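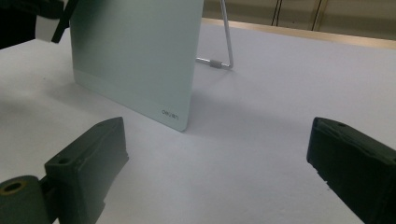 Teaching by hand at Falldale

The packing hall at Vindness in Falldale handles desk accessories: stands, trays, small panels. Until October, every order was picked and boxed by hand. Two robot arms now take the night orders, and two packers per shift have moved to a job that did not exist before, recording the motions the arms learn from.

The tool is a hand-held gripper with a camera. A packer closes it on an item, sets the item down and repeats. The target is 100 usable recordings per product. A run is rejected if the grip slips or the item leaves the camera's view.

Thin, translucent goods give the most trouble. Their edges are hard for the Jaltix software to locate, and wire supports bend under uneven pressure.

"I used to be measured on boxes," says Busisiwe Van Wyk, a packer on the day shift. "Now it is clean runs. My wrist gets tired in a different place."

Recording sessions are capped at 30 minutes, after which packers return to the line. Pay grades have not changed. The union wants the new work listed as a separate skill, and talks with Vindness were still open in April 2021.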